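Speaker notes: Leave the Marks In
Afternoon session, small hall, start at 2

Good afternoon, everybody, and thank you for coming in when the weather is doing what it's doing out there. Find a seat, put your coat on the one next to you if it's free, and if you brought coffee, please hang on to it, we have nothing against coffee in this talk.

I want to spend our time on used furniture, and on scuffs and stains in particular. I've been buying and selling secondhand tables for most of my working life, and I've changed my mind about marks more times than I'd like to admit.
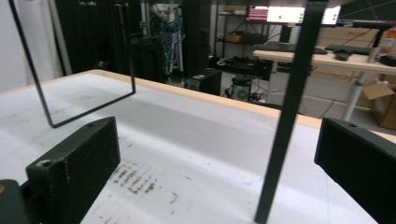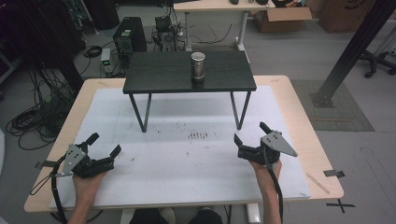
When I opened the shop on Ostrowski Street I had one rule, and the rule was that nothing went out on the floor until it looked new. I was very proud of that rule. I'd stay until nine at night with a sanding block and the radio on, and I'd take a perfectly decent kitchen table down to bare wood over a ring that a flower pot had left. Then I'd put it out for sale, and somebody would buy it, and a month later they'd come by for a lamp and tell me (a bit sheepishly) that the kids had already gotten to it.

(Pause here. People usually laugh, let them.)

So that's the first thing I want to talk about, the hours. Our second year we took in 1,072 pieces. I know the number from the intake book, which is a real paper book, and I still keep it under the register. Of those, 615 got some kind of work done to the top. Some of them needed it, a split or a lifting edge or a finish that had gone sticky. But when I went back through the notes in July, with a pencil and a very large iced tea, I found 400 where all I'd written down was "marks." Just the one word, over and over, in my own handwriting. I had worked on every one of those tops and I couldn't remember what had been wrong with a single one of them.

(If there's time, tell the piano bench story. If the last speaker ran over, skip it and go to cleaning.)

Now, I'm not telling you to stop cleaning things. Please clean things! I still wash every top that comes through the door, and I do it the dull way, with a soft cloth, warm water and a drop of dish soap, and then a second cloth with plain water, and then a dry one. You would be amazed how many people start with the strong stuff. Try the mild thing first, in a corner, underneath if you can, and then go and answer your mail for a while before you decide whether you like the result.

After the washing, I sit with the piece. That sounds grander than it is. I pull up a stool and eat my sandwich and ask myself whether what's left would bother me at breakfast. A rough spot that snags a sleeve, yes, it would, and that gets fixed. Anything that comes off on your hand or on a plate gets fixed too, or the piece goes home as a plant stand. Color by itself I mostly leave alone these days.

Next, the tag. This was a big change for us and it cost nothing. We started writing the marks on the price tag, in plain words, where a customer would read them before they found them with a thumb. "Faded on one side." "Old ring, won't come out, we tried." I was sure it would scare people off. What I noticed instead was that they talked to me more. They'd read the tag out loud to whoever they came with and then tell me all about a table their grandmother had. I had one couple stay so long I made them tea.

(Hold up the sample tags. Pass the box around, and ask for it back, I lost the last set at the Zelotis Center.)

A word on pricing, as I always get asked. We don't mark a table down for every little thing. We set the price on how solid it is, whether it stands level, whether the joints are tight, and whether I'd be happy to lean on it while I was on the phone. Then we look at the top last. Doing it in that order keeps me fair, I think, on the days when I'm tired and everything looks shabby.

And for those of you here as buyers, bring a flashlight and a tape measure, and measure your stairs as well as your room. Please measure the stairs. Give the table a gentle push at one corner and see if it sways. Open every drawer all the way.

Questions next, and then the handout is on the chair by the door, with the soap recipe on the back.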